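Week 2 handout: Boxes, surfaces and packing small things
Clalton Evening Workshops, Home Storage course
Sep 4, 2023

Hello again! I promised I'd type up the part of the session where I talked too fast, so this is mostly that, plus the homework.

We started with the work surface. I'm a big believer in putting a sheet of cardboard down before you pack anything (I've had the same few sheets since July and they're still going strong). It saves the tabletop from scratches, you can write on it, and when you're done you pick the whole thing up and shake the crumbs into the trash. Tape the corners if yours likes to curl.

Then boxes. My rule for small stuff is a plain rectangular box, left open while you work, set down flat where you can reach straight into it. Leave space around it too! Half of you had yours jammed between a coffee cup and a pile of mail, and then wondered why it was slow going. 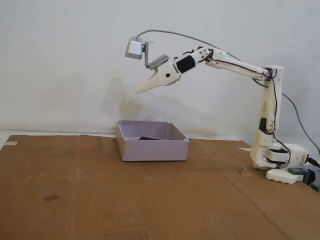 Fig. 1. Open lavender box on a cardboard-covered tabletop.

Color is up to you, but I do like pale boxes for sorting. Dark little things (screws, hair ties, chargers) are so much easier to find in them. The Temetti catalog has a nice range, and Multada sells plainer ones that stack better. Check the inside measurements before buying, please. I learned that with a drawer that was 47 mm deep and a box that very much wasn't.

Packing order: heavy and flat first, odd shapes next, anything soft on top or down the sides. Stop before it bulges.

Homework for next time: pick one drawer, empty it onto your cardboard, and pack it back using no more than 2 boxes. Give yourself 90 minutes, tops. The reading is the chapter on drawers in the Akpan packet, and bring your tape measure again!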